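가사 자동화

가사 자동화(家事自動化)는 집 안의 허드렛일을 기계에 맡기려는 기술과 연구를 통틀어 이르는 말이다. 넓게는 세탁기와 식기세척기까지 들어가지만, 요즘은 팔과 손을 갖춘 로봇이 사람이 쓰던 물건을 그대로 다루는 일을 가리킬 때가 많다. 작업장의 부품 정리, 포장, 분류와 겹치는 부분이 넓어 두 분야는 흔히 함께 다루어진다.

개요

"로봇이 이제 집안일을 할 수 있는가?"라는 물음에는 일마다 답이 다르다. 바닥 청소는 이미 많은 가정에서 기계의 몫이 되었다. 정해진 자리에 놓인 단단한 물건을 집어 옮기는 일도 꽤 믿을 만한 수준에 올라와 있다. 반면 젖은 빨래를 개거나, 꽉 찬 서랍에서 병따개 하나를 찾아 꺼내는 일은 여전히 어렵다. 그래도 십수 년 전의 느릿한 시연을 기억하는 사람이라면 지금의 발전 속도에 가슴이 뛸 만하다!

집기와 놓기

거의 모든 집안일의 바탕에는 물건을 집어서 다른 곳에 놓는 동작이 있다. 과일을 그릇에 담는 과제가 연구에서 자주 쓰이는 까닭도 여기에 있다. 사과는 둥글고 미끄러우며 크기가 제각각이고, 손잡이가 달린 넓은 그릇은 팔이 들어오는 길을 좁힌다. 사람이라면 눈길도 주지 않고 해낼 일에 인식, 경로 계획, 힘 조절이 모두 들어간다.

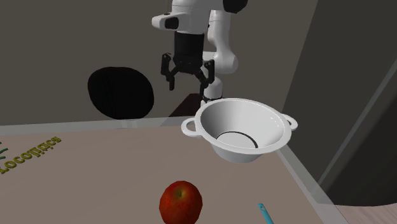 나왈 베라다는 이런 과제가 지나치게 얌전하다고 본다. 진짜 부엌에서는 싱크대에 물이 고여 있고 아이가 옆에서 팔을 잡아당기는데, 사과 하나를 옮겼다고 집안일을 논하기는 이르다는 것이다. 이에 대해 미트라 야즈다니는 쉬운 과제에서 실패의 원인을 가려낼 수 있어야 어려운 과제로 넘어갈 수 있다고 반박하였다. 두 견해는 지금도 팽팽하며, 평가 과제를 새로 만들 때마다 되풀이된다.

두 손가락 집게

가장 널리 쓰이는 손은 손가락 두 개가 마주 보는 평행 집게이다. 구조가 단순하고 고장이 적으며 제어하기도 쉽다. 다만 둥근 물체를 잡을 때는 두 면이 물체의 중심을 사이에 두고 맞물려야 한다. 조금만 치우쳐도 과일이 굴러 빠져나가므로, 손가락을 벌린 채 자리를 맞추는 짧은 순간이 성패를 크게 좌우한다.
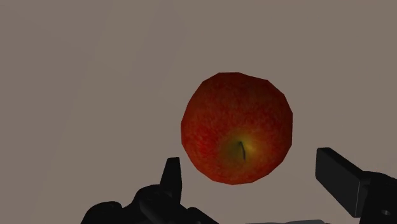 모의 환경에서의 훈련

로봇을 실제 부엌에서 수천 번 실패하게 둘 수는 없으니, 많은 연구가 컴퓨터로 만든 방에서 먼저 이루어진다. 피트버그(Pitberg) 연구진은 상차림 과제 하나에 모의 시도 2,625회를 쌓은 뒤 그중 500회를 골라 사람이 직접 검토하였다. 에프렌 비야누에바가 이끈 후속 작업에서는 물체의 위치뿐 아니라 표면의 무늬와 조명까지 바꾸어 가며 훈련하였고, 낯선 그릇 앞에서 멈칫하는 일이 눈에 띄게 줄었다.

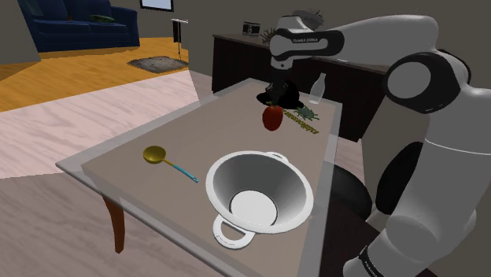

모의 환경의 값어치는 배치를 마음껏 바꿀 수 있다는 데 있다. 가구를 옮기고 물건을 더하고 빼도 깨지는 것이 없으며, 밤새 돌려도 이웃이 항의하지 않는다. 특히 흥미로운 것은 서로 성질이 다른 물건이 한 상에 오를 때이다. 목이 가는 투명한 유리병은 어두운 가구 앞에서 윤곽이 흐려져 인식이 까다롭고, 긴 청록색 자루가 달린 국자는 어디를 쥐느냐에 따라 무게가 쏠린다. 커다란 흰 체는 집게보다 훨씬 넓어 테두리나 고리 손잡이를 노리는 편이 낫다. 이런 것들을 한자리에서 다루는 연습이야말로 진짜 식탁 정리로 가는 지름길이다.

작업장과의 차이

작업장은 기계에 유리하다. 부품의 규격이 정해져 있고 조명이 일정하며, 필요하면 통로를 비울 수도 있다. 레르니아(Rernia)의 포장 공정은 로봇 팔 3대로 운영되며, 사람은 상자 모양이 바뀔 때만 개입한다. 가정에는 이런 규칙이 없다. 어제 식탁에 있던 컵이 오늘은 소파 밑에 있다.

남은 과제

천과 비닐처럼 모양이 변하는 물체, 투명한 물체, 여러 단계를 거치는 긴 작업이 대표적인 난제로 꼽힌다. 라센 파우지는 설거지를 다섯 단계로 나누어 각 단계의 오류가 다음 단계에 어떻게 쌓이는지 정리하였는데, 가장 많은 오류는 그릇을 포개는 단계에서 나왔다.

같이 보기

평행 집게
모의 환경 학습
서비스 로봇
물류 자동화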